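The Notice

Eleven at night and the Rardale paper wanted it by morning. Widow of the late. Predeceased by. She typed, deleted, typed agian.

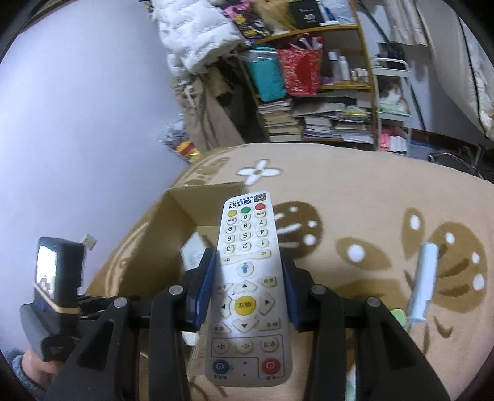
He'd left Hastton at 20, never said why. Do you put that in? 800 characters, then they charge.

Survived by one daughter. No. Survived by his daughter. Better. Kettle, cold tea, back to it.

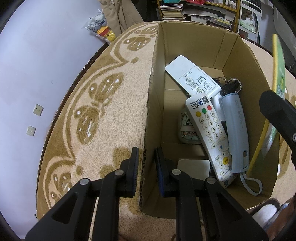 Parveen Mridha, on the phone, said to leave out "peacefully", he never did anything peacefully in his life. Out it went. She laughed, then coudn't stop.

Sent.

Recent stories
Last Bus to Grimosia
The Rivas Sisters

We use cookies. Accept / Manage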